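Mukeck Shelf Tasks: data card

Version 3

What this is

Mukeck Shelf Tasks is a set of 1,062 first-person recordings of people doing ordinary shelf work in stores. It was put together for training models that learn hand and arm motion from watching people. Recording was done by the Wusturgate group, and Vieira handled the cleanup and labels. Questions about access go to the Jondico mailing list.

What is in a recording

Each recording is one video from a camera worn at head height, plus a short text file. The text file gives the task name, a start time and an end time for each step, and a note field that is often blank. There is no depth and no audio. Audio was removed before the files left the store.

Tasks

Straightening: items already on a shelf are lined up or pushed back.
Clearing: items are moved off part of a shelf to make room.
Restocking: items go from a box or bag onto a shelf or hook.

Straightening is the largest group. Restocking is the smallest and has the most variation in length, so check your batch sizes before you train on it.

How it was collected

Workers were given the task name and nothing else. We did not script the order of the steps or tell anyone which hand to use. If something was dropped, the recording kept going, and the drop is marked as its own step. Stores were open while we recorded — shelves were used as they stood, with their price labels and banners in place.

Labels

Steps were labeled by hand. A second person checked 200 recordings, and where the two disagreed by more than a second the step was labeled again. Contact with an object starts at the first video image where a finger touches it. For clear plastic this is hard to judge, and those steps carry the flag "soft_start".

Known problems

Fast head turns blur the picture. We left these parts in.
Clear and shiny items are easy to lose against a white shelf. Object boxes for them are less reliable than the rest.
Handwritten price labels were not transcribed. Do not treat them as ground truth for what is on the shelf.
Small stationery is over-represented, and there is no chilled or frozen food.

Splits

Train, validation and test are split by store, so no store appears in more than one. Please keep it that way if you make your own split. Results from a random split came out too high in version 2 and should not be compared with these.

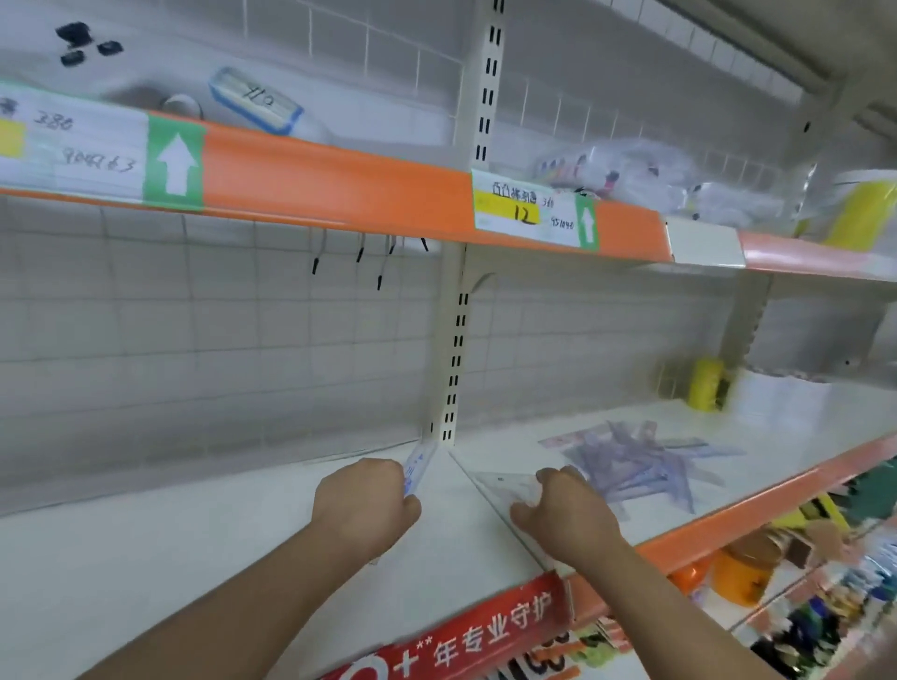
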